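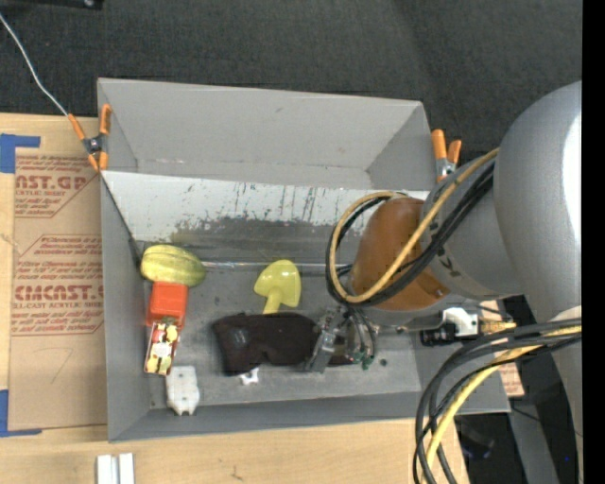

Is the soft stuff really harder than the hard stuff? One of our newer members put that in the club chat the other night, and then added that the hard plastic toys seemed fine and it was only fabric that made everybody groan. Well, yes! Welcome to the Millness Robotics Club, where we have spent most of the time since November groaning at fabric.

A quick catch-up for the parents and alumni who only open this newsletter when there's pizza in the subject line. Our project this year is bin clearing. You put a mix of odds and ends in a big gray bin, and the arm has to take them out one by one with no human help. We're doing it for the Kerkidura Challenge, which is a student contest with a pretty simple rule sheet: 26 objects, 30 minutes, one arm, and you lose points for anything you drop outside the bin. The organizers don't tell you what the objects will be, so teams practice on whatever they can scrounge. In our case that means a little red toy vehicle, a yellow toy shovel you can see through, a streaky melon-looking thing, and the black eye mask, which has become my personal enemy.

I'm on the grasping side of the team this semester (last year I did wiring, and I still get asked about wiring). What we do is take the picture from the camera, find places where the two fingers might close on something, score them, and send the arm to the best one. For the toy vehicle that goes great. It has sides! You come down, you squeeze, you lift. The mask has no sides at all. It's flat and floppy and dark, and for weeks our code either scored it so low that it got left for last or picked a spot right in the middle where there was nothing to pinch.

So we changed two things. First, we stopped aiming for the middle and started aiming near the ends, where the fingers have an edge to work with. Second, we let the arm come down a bit further before it closes, which made me very nervous because the bottom of the bin is hard and fingers cost money. We slowed the last part of the move way down and set it to stop if it feels a push from below. I held my breath for the whole first evening. On our latest practice set we got 21 clean pickups with the new settings, and yes, the mask was one of them, and yes, I yelled.

The shovel is next on my list. The camera has a rough time with see-through plastic, so the depth numbers come out full of holes, and the code thinks there's bin floor where there's really shovel. One of the vision people wants to fill in the holes from the color picture. I'd like to just go for the handle every time and see how far that gets us. We've agreed to try both and stop arguing about it (ha).

Money and boring stuff: the Hlongwane grant came through, so the spare set of fingers is ordered and we have enough left over for the van. We also updated the control software to the new Skevska release, so if you have old scripts on your laptop, please pull the latest version before you plug in. Somebody's old script sent the arm to last year's home position and it gave me a small heart attack.

If you have things at home that are weird to pick up, bring them! Socks, sponges, squishy toys, bags of anything. No glass and no food, please. Bins of junk go under the long bench by the door, and put your name on anything you want back.

Next build night we're doing full timed runs, and we need two people for scoring and one to reset the bin between rounds. Sign up in the chat.

Posted 2021-03-15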